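# Ilberg Bite brake pads, front set

Sold per axle, fitted at our Tunstead workshop or posted to you. 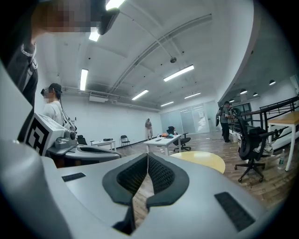
Ilberg says the Bite is a fast road pad that will put up with a track day. Most pad makers say that about something in their range, and most of those pads squeal at every junction or go soft by the third hot lap. So we put a set on our own estate car in July and left them there.

On the road they're fine. The first press on a cold morning is a bit wooden, though no worse than the standard pads we took off. The pedal feels firmer after that, but we'd also changed the fluid, so please don't give the pads all the credit. The box promises "confidence". We couldn't find a way to measure it.

Track use is where we'd be careful. They held up for 19 laps with short breaks, then the pedal started to get long. If you drive hard all day, buy a proper track pad and live with the noise.

**What you get**

- Front pads for one axle, with shims
- Bedding-in sheet (read it, the order matters)
- No wear sensors, so reuse yours or add them at checkout

**Fit:** most Sovitberg saloons and estates with the larger front discs. Measure the disc before ordering, as the trim badge on the boot is not a reliable guide.

**Running in:** Ilberg asks for 600 miles of gentle driving. Arsen Tymoshchuk in our workshop thinks that's far too cautious, but the warranty depends on it, so do it anyway.

**Dust:** "low dust", according to the leaflet. Our wheels were brown within 2 weeks.

**Returns:** unused pads only, in the original box. Once they've been on a car we can't take them back, even if they squeak.

Price and stock checked Aug 20, 2026. Rear sets are on order and we've no firm date from Ilberg.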